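Placement of Everyday Kitchen Items on a Shared Worktable: Project Report
Submitted December 2, 2025

1. Introduction

Shared kitchens in student residences are usually fitted with one worktable and one set of wall shelves. The shelves are assigned in the first week of term and the table is left unassigned, so small appliances and dishes collect on it. The Skerton residence kitchen is typical. This project examined how the layout of a small appliance, dishes and food items on one tabletop affects the reach distance and the number of item moves needed to prepare a simple snack.

The work was limited to layout. Cleaning time, storage volume and energy use were outside the scope. The project ran through November and used the teaching kitchen in the Lometti building.

2. Background

Course readings on kitchen planning treat the counter as a series of zones: preparation, cooking and serving. The zones are normally drawn along a straight run with the user on one side. A freestanding table does not fit this model well. It can be approached from more than one side, and an item that is close to one user may be at full stretch for another. The Oravec method, taught in the second half of the course, deals with this by scoring each item from a fixed standing position and then repeating the score from the opposite side. We adopted it with one change, described in 3.2.

3. Method

3.1 Layouts

Four layouts were tested. Layout A placed the appliance at the centre of the table with dishes on both sides. Layout B placed it at the back edge. Layout C placed it at one end, with dishes in the middle and the remaining items wherever there was space. Layout D was the same as C but with the small dishes nested inside the large one.

3.2 Scoring

Each trial consisted of the same written task sheet. The user rinsed fruit, moved it to a bowl, plated it, and used the appliance once. Toy food was permitted so that trials could be repeated without spoilage. The original Oravec sheet records only the distance to each item. We added a second column for displaced items, meaning anything that had to be moved to get at something else. An item slid a few centimetres with the back of the hand was counted as displaced. An item brushed by accident was not.

Reach was measured with a cloth tape from the front of the user's shoulder to the near edge of the item. All values were entered in a Serkton spreadsheet template and checked by a second group member. The complete data set holds 1,278 entries. Of these, 27 were discarded owing to missing units or illegible handwriting.

4. Results

Layout A gave the shortest mean reach and the highest number of displaced items. With the appliance in the centre, the remaining surface was split into two strips, and dishes were repeatedly shifted from one strip to the other. Layout B reduced displacement, but users on the far side had to reach over the top of the appliance, a practice we would not recommend with a hot unit.

Layout C produced the fewest displaced items. The open area was continuous and a plate could be set down without clearing space first. Mean reach was longer than in A for a user at the end opposite the appliance. Layout D freed more surface than C, but unstacking added moves at the start of every trial and the saving was lost.

5. Discussion

The toaster oven was the least flexible item in the set. Its footprint cannot be reduced and its door needs clearance, so its position largely decides where everything else can go. Placing it at one end concedes that end entirely. 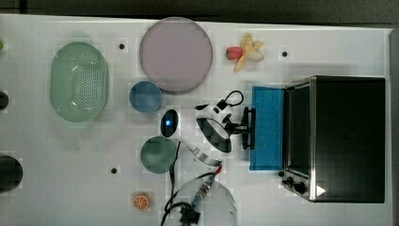
Dishes behaved differently from the appliance. Bowls and plates were displaced often but at low cost, and users did not appear to plan their positions. The colander was the exception. It was needed early in the task and then not again, and in most trials it stayed where it had first been put down. Assigning it a place near the sink side would be a simple improvement.

Two limitations should be noted. Toy food is lighter than real produce and does not drip, so the rinsing step was shorter than it would be in use. The group members also acted as the test users and knew the task sheet well by the later trials, which may have favoured the layouts tested last. The order was not randomized.

6. Recommendations

For a freestanding table used by one or two people, we recommend Layout C, with the appliance door facing a side that is kept clear. Nesting of dishes should be reserved for storage between uses. Further work should repeat the trials with real produce and with users from outside the group.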